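3.2 グループ実践の手順と継続率

本節では、呼吸に注意を向ける瞑想を一人で行う場合と、集団で行う場合との比較について、手順と結果を述べる。先行する議論では、集団で瞑想することの効果は、参加者の主観的な語りによって支持されることが多かった。しかし、語りの多くは実践の直後に集められたものであり、実践をやめた人の声がほとんど含まれていないという問題がある。そこで本研究では、気分の変化よりも先に、実践がどのくらい続くかという点を調べることにした。

参加者の募集は、Semholmの地域学習センターと、Kadlecの図書館の二か所で行った。いずれの場所でも、瞑想の経験が二年を超える人は対象から外した。経験の長い人は自分の方法をすでに持っており、指定した手順に従うことが難しいと考えられたからである。参加者は、一人で行う条件(以下、個別条件)と、同じ部屋に集まって行う条件(以下、集団条件)のどちらかに、くじによって割り当てられた。条件の希望を述べることはできないと、説明会の時に伝えてある。

一回の実践は13分とした。この長さは、予備調査において、初心者が姿勢を大きく変えずに座っていられた時間をもとに決めた。音声の案内にはPinarという名前の録音教材を用いた。Pinarは本研究のために作成したもので、最初に姿勢についての短い指示があり、その後は呼吸を数えることを促す声が、間をおいて入る。音楽は使用していない。個別条件の参加者も集団条件の参加者も同じ録音を聞いたため、案内の言葉の違いが結果に影響した可能性は小さい。

集団条件では、実践の前後に会話を求めなかった。挨拶をすることは自由であったが、感想を話し合う時間は設けていない。これは、集団の効果と呼ばれるものの中に、会話による効果が混ざることを避けるための処置である。この処置に対しては、予備調査の段階で、少し冷たい感じがするという意見もあった。それでも、比較の明確さを優先し、本調査でも変更しなかった。座り方は椅子でも床でもよいとし、靴下を脱ぐかどうかも各自の判断に任せた。

実践の記録には、Stikettiと名付けた紙の記録票を使用した。参加者は、実践を終えるたびに日付を書き、落ち着き、眠気、体の緊張の三項目について、線の上に印をつける。電子的な記録も検討したが、実践の直後に携帯電話の画面を見ることは望ましくないと判断した。記入を忘れた日は、後から思い出して書くことをせず、空欄のままにするように依頼した。調査期間は7月の最初の週に終わり、回収した記録票は合計で3,219枚であった。

記録票の読み取りは、条件を知らされていない2名が別々に行った。印の位置について両者の値が一致しない場合には、元の票にもどって確認し、それでも決められないものは分析から除いた。日付のない票も同様に除外した。除外の基準は、データを見る前の2021年3月5日(金)に文書として確定させている。

継続の程度については、集団条件の参加者の方が、個別条件の参加者よりも長く実践を続ける傾向が見られた。この差は、調査の初めの時期には小さく、中ごろから次第に大きくなった。個別条件では、一度空欄が続くと、そのまま実践をやめる例が目立った。これに対して集団条件では、空欄の後に再び参加する例が比較的多かった。決まった時刻と場所があることが、再開を容易にしたと解釈できる。

一方、落ち着きの項目については、条件の間にはっきりした差が認められなかった。続けた人だけを比べるならば、一人で座っても、他の人と共に座っても、実践直後の評価はよく似ていた。眠気については集団条件の方がやや低かったが、集団条件は開始時刻が固定されていたのに対し、個別条件では就寝前に行う人がいたため、この差を集団の効果とみなすことはできない。体の緊張については、個人差が大きく、条件による比較には適さなかった。

以上の結果からは、他の人と共に瞑想することが心の状態を直接に変えるという主張を、積極的に支持することはできない。むしろ、集団で行うことは、実践の機会を保つという間接的な働きをしているように思われる。もちろん、本研究の自己記録は単純な三項目に限られており、より細かい変化を捉えられなかった可能性は残る。また、二つの会場の間には、部屋の広さや周囲の音の違いがあった。これらの点は、次節において、会場別の分析とあわせて検討する。

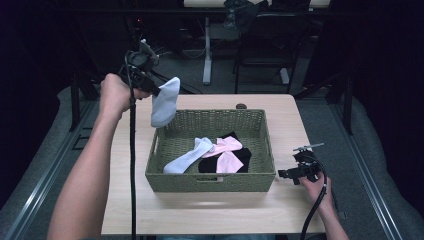 図2 テーブルの上の編みかごと、その中の靴下(白、薄いピンク、黒)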